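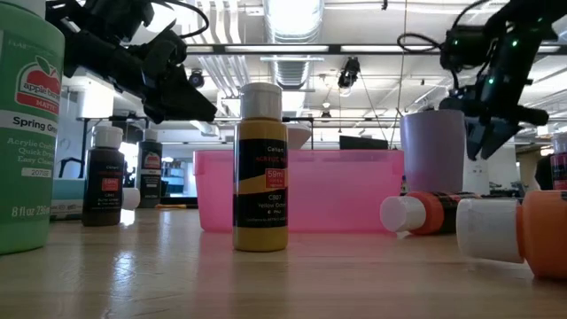 Page last changed: 3/16/25

Firkham Opens Its Paint Table to Everyone

I've been itching to share this one! The Firkham craft room is putting out its paint for open table sessions this spring, and you don't need to sign up, own a brush or know a thing about color.

We've got acrylics in all sizes, from a big 8 oz Apple Barrel in Spring Green (matte, and I'm already hooked on it) down to little 59 ml bottles like the Yellow Ochre, which I'd put on everything if you let me. Mix them, thin them, make mud. It's all fine.

Last year 1,781 of you came through the door, and some 3,248 painted tiles went home or up on our hallway wall. I still can't get over that wall. My own tile is the lopsided pear near the coat hooks, if you're looking.

Our friends at Pascu are covering the paint through November, and Garo is sending over brushes and paper. Datbridge is looking after the sign-in page, so check there for hours before you head over. Tables seat 4, so bring the family or share with strangers (I like the strangers option).

Please put the caps back on when you're done, and wear a shirt you don't love!

Press questions can go to the Firkham front desk.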